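How do you go shopping for a robot?

Imagine your family wants a robot to help tidy up at home. You might think the hard part is choosing a colour! But before anybody spends any money, somebody has to sit down with a pencil and make a plan, and that is a proper job all by itself.

Vibeke Bech does this job at a small company called Galtanar. She helps people work out which robot tools to buy, and how to pay for them without running out of money halfway through (which happens to grown-ups more often than you would think).

Start with the job

Vibeke's first question is always the same – what do you want it to pick up? A shoe is floppy in some places and stiff in others. A snack packet is light and crinkly. A T-shirt has no handle at all, and it changes shape every time you touch it. So she asks the family, or the school, or the hospital, to write a list of real things in real rooms, and she won't let them skip the awkward ones.

Then choose a hand

A robot's hand is called a gripper. Some grippers have lots of fingers, and some have a rubber cup that sucks, a bit like a plunger. A very useful sort has just two fingers that close together, like your finger and thumb when you pick up a raisin. People can hold one of these themselves and try it around the house, on beds and boxes and bits of clothing, long before they buy a whole robot arm to put it on. It is rather like trying on shoes before you pay for them.

Look at the fingers of this one and you will find blue pads with ridges on them. Ridges can help with gripping, just as the bumpy soles of your trainers help you on a muddy path.

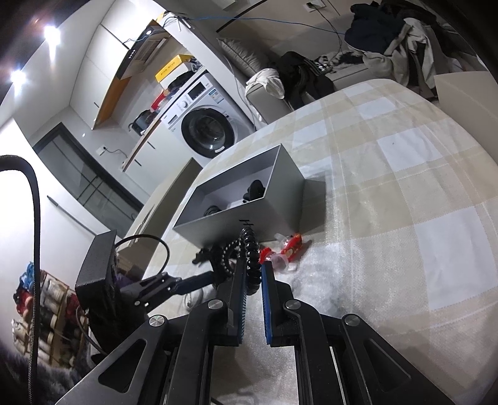
Now do the sums

Let's pretend you have 1,000 tokens to spend. The gripper costs 133 tokens. Easy, you have lots left! But wait a minute. You will want spare pads too, and those are 19 tokens a set. Cables are 15 tokens each, and you may well need more than one. Then there is the arm, and the computer, and somebody's time to put it all together and teach everyone how to use it.

Vibeke writes every one of these down, even the tiny ones, and she always keeps some tokens back for surprises. Her friend Kári Laxdal once forgot to plan for cables and had to wait until December to finish his project, poor man.

Have a go yourself

Choose one room at home and write down five things a robot might need to pick up there. Which would be the trickiest? Draw the hand you would buy for it, and give every part a price. Then add it all up and see whether your 1,000 tokens will stretch that far – you may need to cross something out and start again, and Vibeke does that all the time.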